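工单 104：滚筒洗衣机反复进水，洗涤中途报 F2
阅读时间：9 分钟
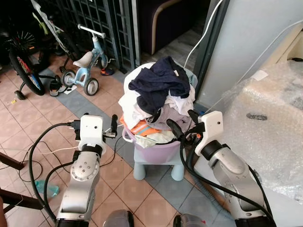 报修人 Lucimara Medeiros，住址 Trarkwood 小区北楼，机器为 Dolter 前开门滚筒，自购，过保。受理人 Mirela Brandão，Drurumis 家电支持组。工单从在线表单转入，后续沟通走留言和电话，记录按先后整理，重复的内容删掉了。

状态：已解决
优先级：普通
分类：洗衣机 / 进水与排水
上门：否，全程远程排查

【用户原始描述】

洗衣机搬家以后一直不正常。选棉织物程序，开始时能进水，滚筒也转，过一会儿又听见进水声，停一下，再进，没完没了。显示屏上的剩余时间卡着不动，最后报 F2，门锁着，要等一阵才能打开。开门以后衣服是湿的，筒底却没有多少水，洗衣粉有一部分还粘在门封胶圈上。

不是每次都这样。快洗有时候能洗完，床单被套那一类从来没有洗完过。老房子里用了好几年没出过这个问题。我自己拆过一次前面下方的小盖，把过滤器清了，里面有一枚硬币和一团线头，清完没有变化。

水费这个月明显高了。楼下邻居没有反映漏水，机器周围的地面也是干的。

【受理回复】

您好，工单已收到。F2 在这个系列上是进水超时：控制板打开进水阀，在规定时间里没有等到水位信号，就停机报错。报这个代码有几种可能：

- 水进得太慢，时间到了水位还不够；
- 水进来了，但同时从别处走掉了；
- 水位够了，水位传感器没有把信号送上去；
- 进水阀本身打不开或者时开时不开。

您提到反复进水、筒底没有多少水、水费增加，这几条放在一起，我倾向于先查第二种。不过第一种最容易排除，请先从水龙头做起。下面几项不用拆机，麻烦做完以后把结果写回来，没有把握的项目可以空着。

一、关掉洗衣机，拔下电源插头。
二、看进水龙头的手柄位置，是否完全打开。
三、关上龙头，把进水管从机器背后拧下来，管口放进水桶，打开龙头，计时一分钟，量一下接到多少水。
四、看机器背后进水口里的小滤网，有没有泥沙或水垢。
五、看排水管最后插在哪里，插进去多深，管口和下水管之间有没有用胶带、密封胶或者布条堵上。
六、排水管从机器背后出来以后，最高点大致到什么位置，和机器顶面比一下。

拧进水管时里面会有余水，请在下面垫毛巾。滤网用尖嘴钳夹住中间的小柄往外拉，不要用螺丝刀撬，塑料边容易裂。

【用户回复】

做完了，写在下面。

龙头是角阀，手柄拧到了一半。搬家师傅装的，我没动过。一分钟接到 4,000 毫升，用厨房量杯一杯一杯倒着量的，可能有点误差。

滤网上有一层黄褐色的细砂，用旧牙刷刷掉了，装回去了。

排水管插在墙角的立管里，立管是白色塑料的，口朝上，比洗衣机矮很多，离地面很近。我把管子抽出来看，插进去很长一截，外面缠了好几圈电工胶带，胶带和立管口粘在一起，撕了半天。师傅当时说缠上不返味。

排水管没有往上绕，从机器后面出来直接往下走到立管。原来房子里有一个弯的塑料架子，挂在水槽边上，搬家以后没看见，可能丢了。

胶带撕下来以后先没有缠回去。要不要缠？不缠会不会臭？

【受理记录】

角阀只开了一半，流量偏低，这一项要改，但单凭流量偏低解释不了筒里没水。排水管走低位，没有抬高弯，又和立管密封在一起，符合虹吸的条件。

虹吸的过程：排水管出口低于筒内水面，管路里充满水以后，水会自己往外流，不需要排水泵工作。正常安装时，排水管先往上走一段再往下，最高点高于洗涤时的水面，水过不去。插口处还要留有空气，泵停下以后空气进到管里，水柱就断了。这台机器两个条件都缺。

控制板不知道水在往外流。水位掉下去，它就再开阀补水，补了又走，直到超时。快洗用水少，时间短，有时能在超时之前走完程序，和用户说的“有时能洗完”对得上。洗衣粉粘在胶圈上也说得通，水没有积到能把粉冲开的高度。

需要一个测试来确认，不能只凭安装情况下结论。

【受理回复】

谢谢，写得很清楚。胶带先不要缠回去，返味的事后面一起处理。

请做一个静置测试，能把“水被吸走”和“传感器没反应”分开：

一、角阀全开，进水管接好，检查接头没有渗水，插上电源。
二、筒里不放衣服，不放洗涤剂，选棉织物程序，启动。
三、进水停止、滚筒开始转动以后，按暂停。
四、隔着门玻璃看水面，用可擦的笔在玻璃外侧画一道线。
五、等十分钟，再看水面和线的关系。等的时候听一下立管那里有没有流水声。
六、把排水管从立管里抽出来，用绳子把管身吊到高于机器顶面的位置，管口朝下对着水桶。重复第二步到第五步。

第六步请一定固定牢，排水泵启动时管子会甩。测试完先选单独排水，把水排到桶里，桶快满时按暂停，倒掉再继续，不要离开。

如果第一次水面下降，第二次不下降，就是虹吸。如果两次都下降，查排水泵后面的部分和外筒渗漏。如果两次水面都不动，但机器还在继续进水，查水位传感器和气管。

【用户回复】

第一次：暂停以后水面一直往下走，没到十分钟就看不见了。立管里有声音，很轻，像水龙头没关紧。

第二次：用晾衣绳把管子吊在窗户把手上，画线以后去做了别的，回来看，水面还在线上。比十分钟久，具体多久没记。

但是第二次进水的时候它还是分了几次才进够，中间停顿，听起来和以前差不多。剩余时间这次在往下走，没有卡住。这个正常吗？

另外问一下，第一次测试的时候胶带已经撕掉了，管子只是放在立管里，怎么还会吸？

【受理回复】

先回答后一个问题。不缠胶带，管子插得太深也会吸。立管下面有弯，弯里存着水，排水管口如果伸到水面以下，空气同样进不去。还有一点，您的管子没有高点，就算能进空气，水也会顺着坡自己流下去。所以需要同时改两处：抬高走管，减少插入深度。

分几次进水是正常的。程序开始时先进一部分水，转几圈让衣物吸水，水位下降后再补。空筒也按这个步骤走，只是补得少。看剩余时间是否往下走，比听声音可靠。

改法如下：

一、买一个排水管弯头支架，就是原来丢掉的那种，塑料的，五金店有卖，型号不挑，能卡住管子就行。
二、在墙上或者机器背板上找固定点，让弯的最高处高于滚筒门的上沿。这个系列的说明书给了允许的高度范围，在安装那一章，不要超过上限，太高了排水泵吃力。
三、管子过了高点再向下进立管。插入深度不超过 200 毫米，在管身上用记号笔画线，插到线为止。
四、管口和立管之间留缝，不要密封。
五、用扎带把管身和立管外壁绑在一起，防止排水时跳出来。

如果排水管长度不够绕过高点，请不要用胶带接一段软管，要换整根加长管，或者用带卡箍的专用接头。

关于返味：立管本身应该有存水弯，有水封就不会返味。您的立管离地很近，我看不到地面以下的情况。装好以后正常用一周，如果有味，可能是没有存水弯或者弯里没水，要请管道工看。不建议用堵死插口的办法解决。市面上有一种带侧孔的防臭盖，可以挡一部分气味，也能进空气，需要的话可以用，买的时候看清楚有没有孔。

【用户回复】

支架买了，蓝色没有，只有灰的，没关系。说明书找不到了，Dolter 的网站要填序列号，序列号贴纸在门框内侧，已经磨得看不清，最后一位不知道是 3 还是 8。能不能直接告诉我高度？

还有立管太矮了，管子过了高点以后要往下垂很长一段才到立管口，这样行吗？

【受理记录】

电话回访。用户按 8 填写，网站能查到机型，说明书已下载，型号和面板上的丝印一致。高度按说明书执行，口头核对了页码和插图。

立管矮的问题：高点之后下垂段长，排水停下时这段水柱会往下拉，对泵停后的水位有一定影响，但有高点并且管口通气时，空气会从管口进入，水柱断开。用户家的立管是房东留下的，不打算改。先按现有条件安装，装完再做一次静置测试；如果还有下降，再在高点处加破虹吸阀。

提醒用户安装时关角阀、拔电源。提醒推机器时注意背后的管子不要压扁，机器和墙之间留出弯管的空间。

【用户回复】

2023年11月4日，星期六。装好了，今天上午弄的。

支架固定在背板右侧原有的螺丝孔上，高度在说明书的范围以内。管身画了线，插到线，扎带绑了 2 道。推回去的时候机器有点歪，前脚重新调了一下，用手机里的水平仪看的。

静置测试：空筒进水，暂停，画线，等了十五分钟，水面没有变。

然后洗了一次毛巾，棉织物程序，完整走完，没有报 F2。甩干也正常。开门以后胶圈上没有粉。

晚上又洗了床单，第一次甩干的时候抖得厉害，停了一下，自己重新分布，又转起来，最后洗完了。抖和这次的问题有没有关系？

【受理回复】

没有关系。床单容易裹成一团，偏在筒的一侧，控制板检测到不平衡就降速重新抖散，多试几次还不行才会跳过甩干。以后洗床单可以和几条毛巾混着放，单独一条厚被套最容易偏。脚调过以后请确认四只脚都着地，锁紧螺母拧回去。压住机器对角轻推，不晃就可以。

工单先保持打开，观察一段时间。期间请留意三件事：有没有再报 F2，立管口有没有水溢出来，有没有返味。

之前没有冲掉的洗涤剂可能残留在筒里和胶圈的褶里，建议空筒跑一次高温程序，不放东西，跑完把胶圈翻开擦干。分配盒也抽出来冲一下，按住中间的卡扣往外拉。

【用户回复】

跑了高温，水里有一些泡沫，后来没有了。胶圈褶里擦出来一条黑的，用布蘸小苏打擦掉了大部分，还有几个点擦不掉。

没有再报错。立管口没有溢水。

味道有一点，早上开卫生间门的时候能闻到，洗过衣服以后就没有。地漏也在同一个角落，我分不清是哪一个出来的。

【受理回复】

请先往地漏里倒一杯水，隔一晚再闻。如果没味了，就是地漏的水封干了，隔几天补一次水。如果还有，用湿毛巾临时盖住立管口再闻一晚，第二天洗衣服之前必须拿掉。两次结果可以分出是哪一个。

胶圈上擦不掉的黑点是霉斑长进橡胶里了，不影响密封，不用换。平时洗完把门开一条缝，让里面晾干。

【用户回复】

是地漏。倒水以后没有味道了。立管没有盖，不用试了。

又洗了很多次，包括冬天的外套，都正常。可以关了。

补一句，角阀全开以后有一点滴水，在手柄那里，我又往回拧了一点点就不滴了。流量没再量，感觉够用。

【受理回复】

手柄处滴水一般是压盖松或者垫圈老化，往回拧一点是临时的。请房东或者管道工把压盖紧一下，滴得厉害就换角阀。长时间不在家请把它关上。其他没有问题，关闭工单。

【关闭记录】

故障代码：F2，进水超时
根本原因：排水管低位安装，无抬高弯，插入立管过深并用胶带密封，形成虹吸
次要原因：进水角阀半开，进水滤网积砂
处理：加弯头支架，限制插入深度，去除密封，角阀打开，清洗滤网
更换零件：无
费用：无，支架由用户自购
遗留：角阀手柄处轻微滴水，转用户自行处理

【内部备注】

Mirela Brandão：同类问题在 8 月的 Xavier 片区也有一张，当时上门换了进水阀，没有解决，第二次上门才看到排水管。建议在线表单里加一项“排水管插在哪里”，并在最近搬过家的报修上默认发静置测试的步骤。搬家这一条用户通常会主动写，但是表单上没有对应的字段，分派的时候看不到。

F2 的知识库条目目前第一步是检查进水阀电阻，需要拆顶盖。请把静置测试移到它前面。条目里“水位下降即外筒渗漏”一句不准确，要加上虹吸的情况。

知识库修改已提交，待审核。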